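Ticket: Overnight financing charged on a cash share CFD closed before the cutoff
Product: Plunoveck Trader, web version
Instrument: Kamel (cash CFD)
Status: Reopened by customer
Opened: 21 December 2021

Customer
I closed my whole Kamel position before the daily cutoff and was still charged overnight financing. The charge is small. I don't care about the size, I care that your terms say a position closed before the cutoff doesn't pay it. I held 60 shares long and sold all 60 in one order. The platform showed nothing open afterward. Please explain which position was being financed.

Support
Thank you for contacting Plunoveck. Financing is applied to any cash CFD position open at the daily cutoff. Please check that your time zone is set correctly under Account, Display. Clearing your browser cache may also help.

Customer
My time zone is set correctly. I cleared the cache anyway and the charge is still there, as I expected, seeing that it's on your ledger and my browser has no say in it. Please have someone look at the fill.
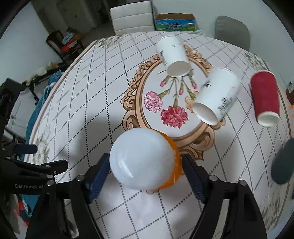 Attachment 1 of 2, uploaded by customer

Support
We have looked at the fill. Your closing order was executed in two parts. The first part, 40 shares, was filled before the cutoff. The remaining 20 were filled after it. Financing was charged on the remaining part only.

Customer
That isn't what my order history says. It has one line: sell 60, status Filled, time stamp before the cutoff. If there were two fills, why is there one line? And if 20 shares were still open, why did the positions tab come up blank?

Also, the charge doesn't look right for 20 shares. I worked it out using the rate on your instrument page and it comes out much closer to 60.

Support
The order history groups partial fills and shows the time of the first one. To see each fill, export the detailed statement: Reports, Statements, Detailed, tick "Show partial fills". The positions tab may be slow to refresh during busy periods.

Customer
Exported. The detailed statement does show two fills, so I'll give you that. But the second one has no time on it at all, only the date. So I'm being asked to take your word for when it happened.

"May be slow to refresh" is not an answer either. Was it slow or wasn't it?

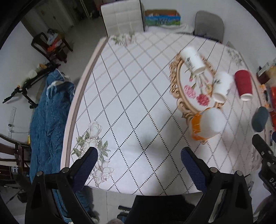 Attachment 2 of 2, uploaded by customer

Support
We have passed the case to the Vulura desk, which handles execution reports for share CFDs. We expect a reply within 4 business days.

Internal note, visible to customer
Vulura confirms two fills. Second fill time is present in the source record and missing from the client export. Known fault in the export, same as the one logged in October for Vavasus. Financing was calculated on the opening quantity of 60 instead of the remaining 20. Recalculation requested.

Support
We can confirm that the financing was calculated on the wrong quantity. The difference will be credited to your account as an adjustment. The charge on the remaining 20 shares is correct and will stay in place. We consider this ticket resolved.

Customer
Reopening. The credit has arrived and the amount matches my own figure, fine. Two things have not been dealt with.

1. I still haven't been given the time of the second fill. You say it's in the source record. Paste it here.
2. The note says this export fault was logged in October. It's still there. Did other people get charged on the full quantity too, or only the ones who opened a ticket?

I'd like a reply from the desk and not another paragraph on browser settings.

Support
Your questions have been forwarded to the Vulura desk. The ticket will stay open until they respond.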